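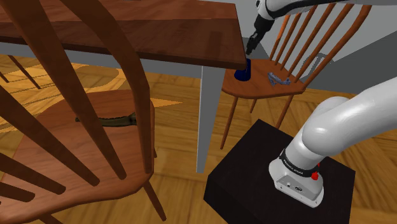
Dark wood table, two wooden chairs

I've been meaning to write about soup swaps since January, when Amber Cropper talked me into hosting one, so let's get to it!

If you haven't been to one, the idea is simple. Everybody makes one big pot of soup at home, freezes it in quart containers, and brings the lot over. You put your name in a bowl, you take turns picking, and you go home with as many quarts as you brought, only now they're all different. I'd heard of cookie swaps (and been to a few I'd rather forget), but soup makes so much more sense to me. I can't eat six dozen cookies in a week. I can absolutely eat soup.

I made my grandmother's split pea, which uses a ham hock and far more bay leaves than you'd think. Amber brought a red lentil one with coconut milk and lime, and I'm still thinking about it. She says the trick is to cook the curry paste in the oil until it smells a bit too strong, then add the onions. I tried it again at home last week and mine came out thinner than hers, but the flavor was there. There was also a chicken and wild rice that went in the first round both times, and a borscht that I picked mostly for the color and then finished in one sitting.

A few things I'd do differently. Freeze everything flat if you're using bags — mine froze in a sort of lump around the oven rack bars and I had to run the whole thing under warm water to get it loose. Leave an inch at the top of your containers. Label the lid AND the side, with the full ingredients, especially if there's dairy or nuts in there. And potatoes! They go grainy in the freezer. I knew this, I put them in anyway, and I'm sorry to whoever took my spare quart of chowder.

For the evening itself I kept it easy: one pot of tomato soup on the stove for people to eat while they picked, two loaves of bread, a lot of butter. My friends from over on Rowbotham Street brought a cheese I can't spell. We started at 6:30 and people were still sitting around talking at ten, which I hadn't planned for at all, and I ran out of bread early.

I'd like to do another one before the weather turns, maybe with a theme this time. Amber is pushing for all beans. I'm leaning toward anything with dumplings, though I have no idea how they freeze, so if you've tried it please write and tell me what happened. I'd also love a good mushroom barley recipe, the kind that's still soupy the next day. Mine turns into a casserole overnight and I end up adding so much broth that it doesn't taste like much.

Next time: what I did with all those leftover bay leaves, plus a bread that takes nearly 2 days and is worth it.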